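Home | Columns | Letters | Archive | About | Subscribe

We use cookies to remember your settings. By reading on you accept this. OK | Settings

Print this page | E-mail this page

In Defense of the Manual

October 2, 2021

I bought a fan in May. It was a Clima, chosen on the strength of being the only one left in the store, and it came with a single sheet of glossy paper on which there were no words. There was a drawing of a fan. There was a drawing of a fan with a hand next to it. There was a drawing of a fan lying on its side with a line through it, which I took to mean that I should not lay the fan on its side, though it could also have meant that fans lying on their sides were out of stock. In the corner was one of those square codes you point a phone at.

I pointed my phone at it. The phone took me to a page which asked for my e-mail address, my country and the level of my excitement about joining the Clima family. I had a question about a small screw.

The written manual is dying, and I would like to say something on its behalf while there is still a copy in the drawer. I know the usual complaint, which is that manuals were terrible. They were. I grew up with a tape deck whose booklet said "Please to depress firmly the operator" and we quoted it at dinner for years. But it had a table of contents. It had a page headed "If It Does Not Work," and on that page somebody had sat down and thought about all the ways the thing might not work, and had written them out in order, starting with whether you had plugged it in. I have been insulted by that line many times and it has been right more often than I care to tell my family.

What we have now is the video. You want to know which way round the filter goes in your Mnguni vacuum cleaner, a matter that could be settled in five words. You are given eleven minutes. The first two are music. Then a cheerful young man welcomes you back, although you have never been there before, and tells you that a lot of people have been asking him about filters. He has three other things to mention first. By the time he gets to the filter his thumb is over it.

You can't skim a video. You can drag the little dot along the bottom and try to land on the part you want, like a man dropping a coin into a glass at the bottom of a fish tank. You can't run a finger down it or underline it, and you can't read it in the crawl space, where there is no signal and where the furnace people, in their wisdom, have put the furnace.

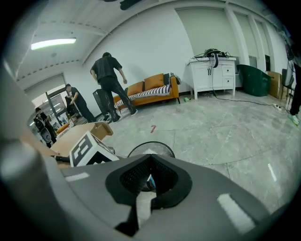 My father kept every manual he was ever handed. They lived in an accordion file in the hall closet, under headings of his own invention. "Heat" was one. "Wet" was another, and covered the dishwasher, the sump pump and, for reasons that died with him, the lawn sprinkler and the camera. When something in the house broke, he would go to the closet in silence and come back with a booklet held open at the page. He usually couldn't fix it even then. But he couldn't fix it in an informed way, and he could tell the repairman the name of the part, and I believe this saved him money, or at least saved him face.

I inherited the file. The oldest thing in it is the guide to an Irkberg sewing machine which left the house before I was born. It has 892 numbered parts in the back, each with a tiny arrow. I can't sew. I have read it twice, once with a cold, and I came away feeling that I had spent the afternoon with grown-ups. The author assumed I had a screwdriver and a free evening and that I could be trusted near a needle. There is a sentence in it, "The owner will wish to oil this point," that I think about a good deal. I did wish to. It was pleasant to have it noticed.

Compare the app. My new oven, a Zorkari, has an app, and inside the app there is a button marked Help, and behind the button there is a chat window in which something calling itself an assistant hopes I'm having a great day. I typed that the oven door would not stay shut. It offered me a recipe for salmon. I typed it again, in capitals, and it asked me to rate the conversation.

I'm told that all this saves trees, and I'm for trees. I'm also told that people never read the booklets anyway, and this is the argument I find harder to put down, as I have been one of those people. I threw away the sheet that came with a bookcase and built the bookcase, and for a year and a half my novels leaned gently toward the kitchen. But a thing can be worth having even if you mostly ignore it. I don't read my insurance policy either. I would be upset to learn that it had been replaced by a drawing of a house with a hand next to it.

Part of what bothers me is who gets left out. My neighbor is in her eighties and as sharp as a tack, and she can read perfectly well. She does not own a phone that scans things, and she doesn't want one. When her heating was replaced, the installer gave her a sticker with a code on it and his best wishes. She rang my bell. I scanned the sticker, and we stood in her hallway together and were both invited to create an account. The password had to have a symbol in it. She suggested one or two that I won't print.

So my demand is a modest one. I don't ask for the fat book in fourteen languages, though I do miss the Finnish, which made everything sound like weather. I'd settle for eight pages, stapled, in type I can read without taking the lamp off the desk. Tell me what the parts are called. Tell me which way round the filter goes. Have somebody who has used the thing write it down, and let another person who hasn't try to follow it before it goes to the printer. If that adds a dollar to the price of a fan, I will pay the dollar.

The small screw, by the way, is on the windowsill. The fan runs without it. I look over at it now and then, when the fan makes the noise.

Print this page | E-mail this page

Get the weekly column in your inbox. Sign up for our newsletter. No thanks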